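Cakley Cabinet Paint, Mahuika Gray
Water-based enamel for furniture, doors and trim
Sold by the quart. In stock.

We carry four cabinet paints and we argue about all of them. The Cakley is the one we argue about least, so it gets the long write-up. Please read it before you order, particularly if you arrived from an ad that promised a factory finish in an afternoon. We don't sell a paint that does that, and we've tried a lot of cans whose labels said they would.

What it is

A self-leveling acrylic enamel in a satin sheen. It goes on with a brush or a foam roller, cleans up with soap and water, and comes in one gray, one white and a dark green that we stopped ordering when two batches in a row didn't match. The gray is a middle gray. The card calls it warm. In a north-facing room it looks cool, and under a yellow bulb it can look faintly brown. Buy the sample pot first.

What the label says, and what we think of it

"No primer needed." On bare, sanded softwood, maybe. On old varnish, no. We painted a varnished drawer front without primer and could lift the paint with a fingernail a week later. Over a bonding primer the same paint held on the matching drawer. Herkier Bonding Primer is the one we keep next to it on the shelf, and yes, we make money on that too. Use any decent bonding primer you already own.

"One-coat coverage." Two coats over a gray-tinted primer. Three if you're going over a dark stain. One coat looks fine wet and patchy once it dries.

"Dry in 60 minutes." Dry to a light touch, in a warm room with a thin coat. That says very little about when you can close a door on it or put a lamp down. See the cure times further on.

"Scrubbable." It wipes clean with a damp cloth and a drop of dish soap. We wouldn't take a scouring pad to it, and we'd be wary of anything with ammonia in it.

Satin, and why it shows what it shows

People order satin expecting it to hide things. Flat hides things. Satin catches light, and on a horizontal surface it will show you every place the brush dragged and every place something has been slid across it. Drawer fronts and sides are forgiving. The top of a cabinet is where you find out how well you sanded.
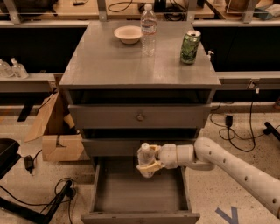

Rochelle Katene wrote to us that we were being too hard on it: she did a dresser and two nightstands, left them alone for the full cure, and the tops still look good to her after one winter of coffee cups. She also said the second coat went on much better once she stopped going back over it. We believe her, and the last part is good advice for any enamel. One winter isn't a long test, though, and we've asked her to write again in December.

If you want a top that takes daily use, put a clear coat over it. We've had decent results with Plundska Water-Based Clear in matte. It dulls the sheen slightly, and it adds another night of waiting. On the sides and fronts we don't bother.

Cure time

Cakley prints a full cure of 20 days. We tell customers to treat that as the earliest date. Until then:

Keep drawers open a crack overnight so the edges don't stick.
Don't put rubber feet on it. Felt is fine after the first week.
Lift things, don't slide them.
Wipe up spills when you see them. A ring left overnight on soft paint can stay there.
No shelf liner with adhesive on the back, ever, in our opinion.

Putting it on

Take the knobs off. Taping around them takes longer and looks worse. Wash everything with a degreaser, rinse, let it dry, and sand with 220 or whatever fine paper is close to that in your drawer. You want the shine gone, nothing more. Vacuum, wipe, prime, and sand the primer lightly.

Load the brush, lay the paint on, tip it off in one direction and leave it. The brush marks will settle if you let them. They won't if you come back five minutes later to fix one. On long drawer panels a foam roller is quicker, and the slight texture it leaves doesn't bother us. It bothers some people. Try it on the back of something.

Wait overnight between coats even though the can says you needn't.

How far a can goes

The quart holds just under a liter (900 milliliters of usable paint is a fair guess once you allow for what stays in the tray and up the sides of the can). It did a small chest of drawers in two coats with enough left for touch-ups. It did not do a full run of kitchen doors, and we'd ask you to ignore the online calculator that says it will.

Who shouldn't buy it

Anyone painting laminate that's already peeling. Anyone who needs the piece back in use by tomorrow. Anyone matching an existing gray, as we can't tint it and the maker won't. Bathrooms we're undecided on. One customer is happy, another had swelling at the bottom edge of a door, and we suspect the door.

Details

Sheen: satin
Base: water-based acrylic
Tools: synthetic brush or fine foam roller
Cleanup: soap and water
Shelf code on the gray: 61
Storage: keep from freezing. A can that has frozen goes grainy and stirring won't bring it back.

Returns

Unopened cans, yes. Opened cans, no, even if you only looked at the color. Sample pots can't be returned either, but we'll take their price off your first quart if you order it from us.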